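Workshop > Arm Guides > Troubleshooting

Filed under: Grippers, Servo faults, Tabletop arms

Fixing a gripper that drags the stack after release

By Zihan Yan

This guide covers one fault on small servo grippers with a printed finger: the arm places a cube on top of another, gets the open command, starts to lift, and pulls the top cube sideways or off the stack. We had it for most of a month on the arm we call Perkonero. The steps are in the order I would do them now, which is a different order from the one we tried first.

What the fault looks like

The place move finishes normally. The log says the gripper opened. The arm goes up and the cube goes with it for a short distance, then falls or ends up crooked. It doesn't happen every time. In our worst batch we ran 54 stacking cycles and lost the top cube in 6 of them. The controller reported no error on any of those.

If your cube falls before it reaches the stack, you have a weak grip, and this page won't help.

Before you touch anything

Cut power to the servo, and do it at the supply. Stopping the program is not enough, as a stopped program can leave the servo holding torque. Kastriot Mujić got his thumb pinched on the second day when he reached in to free a cube and the jaw moved to its last commanded position. He was fine, but the printed finger has a narrow tip and a hard edge.

Hold the arm up with your other hand when you cut power. Ours sags.

Step 1. Look at the contact from two sides

Jog the arm to the place position over a stack of two and stop there. Look from the side first and check where the fingertip meets the upper cube. Then check the wrist camera view. You want to know whether the finger is touching a flat face or catching on one of the black corner pieces. The corners are rubbery and they grab.

Don't expect much detail from the wrist camera at this range. It is good enough to see which side of the block each finger is on. 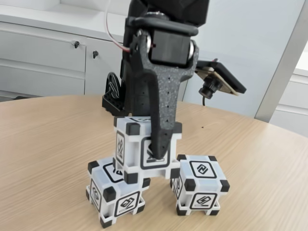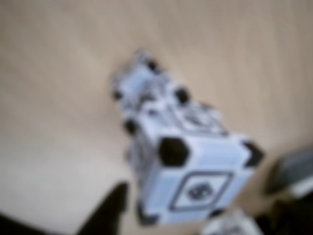
Stacking checks with the marker cubes. First picture: side view, fingertip on the front face of the top cube. Second picture: close view from above, out of focus.

If the tip sits over a marker, note that too. A covered marker can't be read properly, and if your software re-checks the cube's pose before opening, it may be working from a bad estimate. Ours was set to do that check. Milagros Lumanlan turned it off for the place phase and the wrong poses went away, but the dragging stayed, so we had two problems.

Step 2. Measure how far the jaw really opens

Power up with the arm raised and nothing in the gripper. Send the open command you use in the program and wait until the jaw stops. Measure the gap between the tips. Send the close command, then open again, and measure a second time.

On Perkonero the open command was 3,000 on the controller's scale. When we read the position back, the servo had stopped at 2,807. The program treated the move as done after a fixed delay and never looked at the position, so the arm lifted with the jaw partly open.

Step 3. Find what is stopping it

Power off again. Work the jaw by hand, slowly, over its whole travel. Check these:

- Wires. The bundle to the servo should have slack at full open. If it goes tight, reroute it.
- Gear. Turn it and feel for one stiff spot. Brush out any print crumbs.
- Finger screws. If they are too tight, the printed part binds against the housing.
- Camera cable. Make sure it hangs clear of the moving parts at both ends of travel.

Ours was the finger screws. Xóchitl Zamudio had swapped the finger for a new print and tightened it down the same as the old one, but the new print was slightly thicker where it wraps around the servo. Backing the screws off a quarter turn freed it. We added thread locker afterward — the kind that is safe for plastic. The ordinary kind can crack some prints.

Step 4. Change the release so it checks

Even with the mechanics fixed, don't go back to a fixed delay. The sequence we use:

1. Send open.
2. Read the position until it is within your tolerance of the target, or until the timeout.
3. On timeout, stop the arm where it is and raise a fault. Do not lift.
4. If the position is good, lift slowly for the first short stretch, then at normal speed.

Set the timeout longer than the slowest good opening you measured. Too short and you get false stops, and people start clearing them without looking.

Step 5. Test it

Run the stack at low speed with a hand near the power switch. Then run a full batch at normal speed. Next, test the fault itself: with the power off, fit a soft foam block that limits the jaw, stand clear, power up, and run one place move. The arm should stop and stay down. If it lifts, step 4 isn't working, whatever the log says.

We repeated the same 54 cycles after the fix and kept every stack. Cyprian Kaczorowski asked for the foam test to be done again each time a finger is replaced, and it is now on the sheet taped beside the power supply. Next finger change is planned for September.

If the servo still stops short with the finger taken off completely, replace the servo.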